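Filed under: Threads, Robotics, Methods

Elli Nieminen
May 17, 2023

1/ Everybody in my feed is passing around the Nolteck result: a grasping policy trained only on hand-held gripper demos, no robot in the loop until test time. 1000 demos, 72 percent success on objects it hasn't seen. I have questions.

2/ First, "hasn't seen." The held-out set is bottles and cups. The training set is also bottles and cups. A new label on a familiar shape is a pretty small step, and the paper spends one sentence on it.

3/ We've been collecting the same kind of data since February, so I'm not throwing rocks from far away. A typical grab from our side, clear plastic bottle with the liquid in the lower half and a lot of clutter behind it:

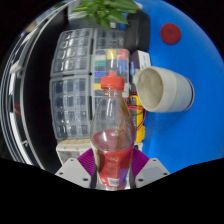 4/ Clear plastic is my second complaint. You can faintly see the background through the top of that bottle. Is the policy learning the bottle, or the orange-red cap and the red label? Peel the label, swap the cap, run it again. They didn't.

5/ Third: one operator did 400 of the demos. People have habits. Arlo Yazzie and I trained on my demos and tested on his starting poses, and the score dropped hard. I'd want to see theirs split by person.

6/ Fourth, no failure breakdown. Slipped? Missed? Knocked it over? Those need different fixes, and one number hides all of it.

7/ I do think the method is cheap and worth trying. I just don't buy "general" from 4 test scenes in one lab. Harriet Escobedo asked them for the raw logs. Still waiting.

Get new threads by email. Unsubscribe anytime.

Contact | Terms | Back to top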